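Gallery: Two Hands at the Table

Welcome to our little gallery from the Droltgate study, in which we ask whether a robot can learn to tidy up from people working with hand-held grippers in their own homes. Each session lasts 45 minutes, and we have been made very welcome everywhere! 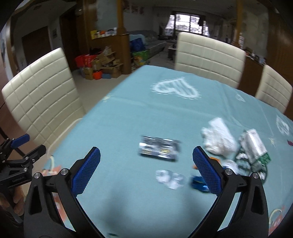 Kartini Sutanto wonders whether wrappers deserve a study of their own, as the policy still drops almost every thin one while boxes hardly trouble it.

We are rather coming round to that, and the next 6 homes will have soft packaging on the table from the start.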